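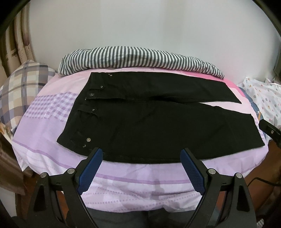 Fri 9 October

Black denim day. I've been putting it off all week and I'm glad it's over, so let me get this down while it's fresh.

We're 200 folds into the pants set for Gorkavex, out of the 1000 they want before the folding line goes in at the Pustdale laundry. Lengthwise first, one leg over the other, then stop and let the arms settle before the second fold. I keep wanting to rush the second one! Twenty years of folding at a counter and my hands just go. With the gripper I have to think about where each finger lands, and it's a funny feeling, learning my own job over again at half speed.

Notes for whoever picks up the next batch: start at the waistband end and stay clear of the button when you pinch. Black on black is hard on the eyes, so I go by the hem and the edge seam (the seam barely shows, but it's there if you look). Don't fuss over small creases. Aerts wants ordinary folding, the kind we'd hand a customer.

Talked over lunch about what happens in April. The plan on paper is that the Wokard machine takes the flat stuff and plain pants, and we move to inspection, mending and anything with pleats. I like mending, so fine by me. A couple of the others are less sure - inspection is a lot of standing, and no one has said if the piece bonus carries over. I've put that on the list for the next meeting, again.

Target was 40 today, got there with time to spare. Wrists OK, left thumb sore. Want to try the softer grip strap.

Sweaters next, 300 of them. Ask about the ones with hoods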